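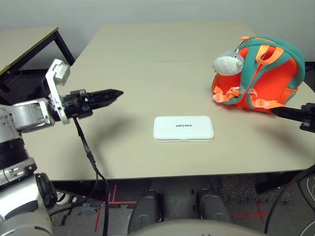 A child-sized backpack and a white box on a table.

What happens at a funeral?

Print | E-mail this page
19 shares

A funeral is a time when people meet to say goodbye to someone who has died. Most people go to a few in their lives. If you have never been to one, it can help to know what it will be like.

When someone dies, their body stops working. They can't feel pain, and they don't get cold or hungry. A funeral director looks after the body until the day of the funeral. The family chooses a coffin, which is a long box with a lid, and the person's body is placed inside. Sometimes they wear their own clothes.

Some funerals take place in a church, a mosque, a temple or another place of worship. Others are held in a hall or outdoors. The coffin may already be there when you arrive, or people may carry it in. It is usually closed.

Somebody leads the funeral and talks about the person's life. There may be songs, prayers or a poem. There are quiet parts too. Many funerals last less than an hour.
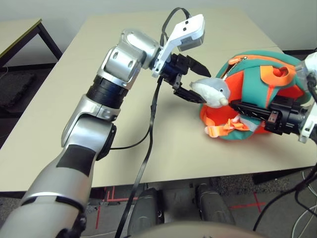
A small grey plush dolphin with an orange and teal bag.

Burial and cremation

After a burial service the coffin is lowered into a deep hole in the ground called a grave. People may throw in a handful of earth or a flower. A headstone is often put up months later, once the ground has settled.

Cremation means that the body is turned into soft ashes using very great heat. It doesn't hurt, as a dead body can't feel anything. It happens in a building called a crematorium, and you will not see it happen. The family can keep the ashes, bury them or scatter them in a place the person liked.

Do I have to go?

Ask the grown-up who looks after you. Many families let children choose. You can say yes and then change your mind. If you stay at home, you could draw a picture or write a letter to be put in the coffin.

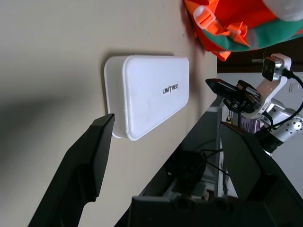

Words by the Dridham Young Readers' Desk

What should I wear, and what if I cry?

Lots of people wear black or dark clothes. Some families ask for bright colours instead, so check first. Clean shoes and a coat are a good idea if you will be standing outside.

You may see grown-ups crying. You might cry, or you might feel nothing much at all, or get the giggles. All of these are common. If you need a break, tell the person sitting with you and go outside for a bit.

Afterwards there is often a meal or a cup of tea, sometimes called a wake. People tell stories about the person who died, and some of the stories are funny. You can eat, play and laugh.

Hard words

Hearse: the long car that carries the coffin.
Mourner: a person who is sad because someone has died.
Eulogy: a talk about the person's life. Say it "YOO-luh-jee".

9 comments
Print | E-mail this page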